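Week 6 notes: Teaching by hand and teaching by remote
Robot Learning for Makers, Grarkdale College, Krishnan Hall lab
Daryna Pavliuk

Hi all. A few of you asked for the notes before the lab slot this time, so these are rougher than usual. I've folded in the stuff I only said out loud last week, including the bit about pauses that half the room missed while the projector was being rebooted.

Where we are

Last week we finished with the question of what a demonstration really is. My working definition, which you're welcome to argue with: a demonstration is one recording of a person getting the robot through a task, with everything the robot could sense and every command it was given, all on one clock. If the camera stream says one thing and the joint log is a quarter of a second behind, you haven't got a demonstration, you've got two diaries that disagree.

There are two main ways of making one, and we'll do both this term.

The first is by hand. You put the arm in its floppy mode (gravity compensation, for those who like the proper name), grab the links and drag the gripper through the motion. I love this way of working! It's quick to learn, you feel the weight and the joint limits in your own wrists, and you find out in a minute that the elbow doesn't bend the way you thought. The trouble is that you have to stand there. Your sleeve is in every camera view, your hand is covering the gripper, and when the policy runs later there's no sleeve. A model trained on those views can get very fond of your sleeve.

The second is by remote. You hold a pair of small leader arms, the follower arms on the table copy the joint angles, and you stay out of the shot. You lose the feel of contact, more or less completely on our setup, and you gain clean pictures and honest joint data. For two arms it's the only sensible choice. Try dragging two arms at once by hand some time and you'll see what I mean — you run out of shoulders.

The bakery task

Our running task for the next three weeks is bread and pastries, a tray and a paper bag. We treat bag to tray and tray to bag as two separate tasks, with separate folders and separate names, even though they look like the same thing played backward. They aren't the same at all from the operator's chair. Going into a bag you're fighting the rim. Coming out of it you're fighting for a view of what you're about to grab. 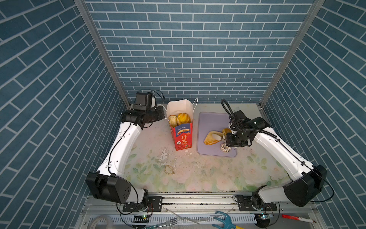 Figure 1. The bakery task from the fixed camera: two pastries in the bag, the right gripper over the tray.

I picked this task on purpose, and I know some of you would prefer blocks. Blocks are fine, blocks are lovely, but a block is the same from every side and you can get away with one grasp for the whole term. A croissant shape wants to be held across its short axis. A ring gives you a choice between the outside and the hole, and you need to make the same kind of choice every time or at least know that you didn't. A round bun rolls if you come down off center.

So before you record anything, sit down with your partner and write a grasp sheet. One line per shape, plain words, something like "ring: one finger through the hole, other finger outside, lift straight up before moving sideways." Then stick to it. If you discover a better grasp on the fifth go (you will), change the sheet, throw out the earlier ones for that shape and start again. I know that hurts.

What consistency does and doesn't mean

This is where last year's group got tangled, so let me take it slowly. I want you consistent in strategy and varied in position. Same grasp, same approach direction, same order of moves. Different starting places for the objects, different angles, bag a little to the left, tray turned a bit. If the tray is always in exactly the same spot, the policy can learn to go to a spot and ignore the cameras altogether, and you'll be very proud of it right up to the moment you nudge the tray.

The mixed-strategy problem is worse and sneakier. Say half your recordings go over the bag rim from the left and half from the right. Each one is a perfectly good path. A simple policy trained on both with a squared error loss will happily average them and drive straight into the middle, where there is a rim. Methods that can represent more than one mode handle this much better, and we'll get to those in week 8, but I'd still like your first set to be boring. Boring data is a joy to debug. 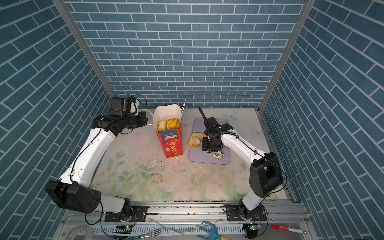

Speed matters too. New operators go slowly, then stop, then go again, and the stops are the part I was talking about when the projector died. During a pause the robot sees a picture and records "do nothing." Record enough pauses over the same kind of view and you've taught it that the right thing to do there is wait. The policy gets to that view, waits, sees the same view, and waits some more. I've watched one sit above a tray for long enough that I went and made tea.

You have two ways out. Either plan your move before you hit record so there's less dithering, or trim the still stretches afterward with the trim tool in Gedo. Do the first one as much as you can. The trimmer looks at joint speed only, so it will also cut the short hold after the gripper closes, and you want to keep that hold. It's what gives the fingers time to settle before the lift.

Using both arms

Decide who is the worker and who is the helper. With the bag, I mostly let one arm look after the bag side and the other one look after the tray side, with a park position for whichever arm isn't busy. Write the park position into your sheet. It doesn't have to be precise to the degree, only the same sort of place each time, well clear of the other arm's path and out of the fixed camera's view of the objects.

People forget the idle arm because their attention is on the busy one. Meanwhile their other hand is drifting slowly downward, holding a leader arm, and the follower drifts down with it. All of that gets recorded as if you meant it! Rest your idle hand on the foam block next to the leader stand. If you find yourself needing to swap objects between arms in midair, stop and think about whether the task needs it. A handover is a whole skill of its own and I'd put it in its own folder. 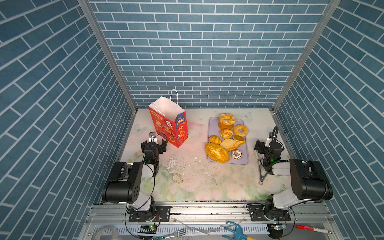
With a full tray you also need a rule for which piece comes first. "Whatever looks easiest" is a rule in your head, and the policy can't see your head. I use nearest to the bag first, and if two are tied, the one farther from the front rail. You may choose another rule. Just make it something a stranger could apply by looking at the table.

Same goes for soft things sitting close together. If two pieces touch, either leave them and grasp from above, or push them apart first as a deliberate step. Pick one. Pushing is a perfectly respectable move and I'd like to see more of it.

Cameras, and which one to believe

While you're operating, the temptation is to look straight at the table, over the top of the monitor. Please don't, at least for the set you hand in. You have depth perception, and a view from your own chair that the robot will never get. If you solve a grasp using something only you can see, the recording contains an action with no visible cause. I turn the chair so the table is behind my left shoulder and drive from the monitor alone. It's miserable for the first half hour and then it's fine.

The fixed view is best for deciding where to go. The wrist views are best for the last few centimeters, and they're close to useless for finding anything across the table. Switch your eyes between them at the same stage of the motion each time: fixed view for the approach, wrist view once the object sits between the fingertips.

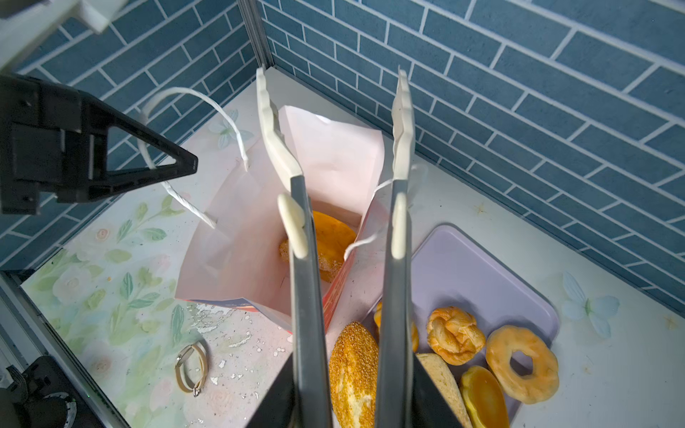
Bags are hard in exactly this respect. The opening is narrow, the handles wander about, and your own fingers hide part of what's inside. Come in with the fingers lined up with the long side of the opening, and open them only as wide as the piece needs. If a handle ends up across the mouth of the bag, move it aside as a recorded step or end the episode. Don't reach in with your hand halfway through a recording. If you do (we all do), press the red discard key on the Sinside pedal and take it again.

How many

Everyone asks, so: 49 good recordings of one direction, per pair, for the first checkpoint. With 21 pairs across the two sections that puts us just over 1000 in the shared pool, and if you do the other direction as well for the second checkpoint we pass 2000. I'd far rather have a smaller set that follows your sheet than a big heap where every fifth one is a guess. Failures go in a separate folder and please do keep them. A missed grasp followed by a clean recovery is worth a lot, and I'll want those in the main set, marked "recovery" in the notes field.

For the lab

Bring your grasp sheet on paper, one per pair. Home both arms before you log in to Gedo, or the followers will jump to match the leaders and you'll get a fright. Check that all camera views are live and that the clock offset reads zero. Do three throwaway runs each to warm up, swap operators, then start.

Put the operator's initials in every file name. I want to compare operators in week 7, and we'll train one model per person to see whose habits come through. Mine apparently lifts too high after every grasp, so bring that up when we get to it.

Reading for next time is the second half of the packet, from the section on compounding error to the end. Skip the proof on the first pass and come back to it once you've watched a policy wander off on its own. Office hours are in Krishnan 49 as before, from 3 pm, and the door sticks, so push.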